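Part 3: What the job looks like now

So for my placement I ended up at Hanby, a catering supplier out in Gastthorpe, where they're trying out robot arms on the table-setting line. Bowls and plates get picked up, sorted and put down again, over and over. In May the log hit 3399 picks, and I read way more of that log than I ever planned to!

I went in expecting to write about people losing work. What I heard a lot more about was boredom. Before the arms, a shift meant being on your feet and handling something like a stack of plates every few seconds (my wrists hurt after one morning of it). Now a lot of it is sitting at a screen, waiting for a grip to slip.
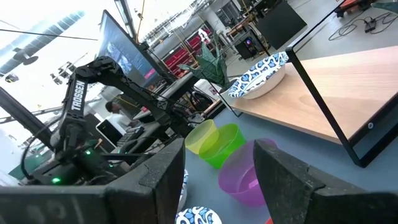

Some of the 18 people I talked to love that. Their backs feel better and they've picked up new skills – one woman fixes gripper settings faster than the engineers do. Others miss talking across the table, and a couple told me they feel like babysitters.

Pay was the sore spot. The new tasks take training, but the job title and the hourly rate stayed the same. I asked the office about it and got a pretty vague answer, so I can't say if that will change. My questionnaire (in the appendix) has the full wording, and I'll compare it with the Garnier warehouse survey in Part 4.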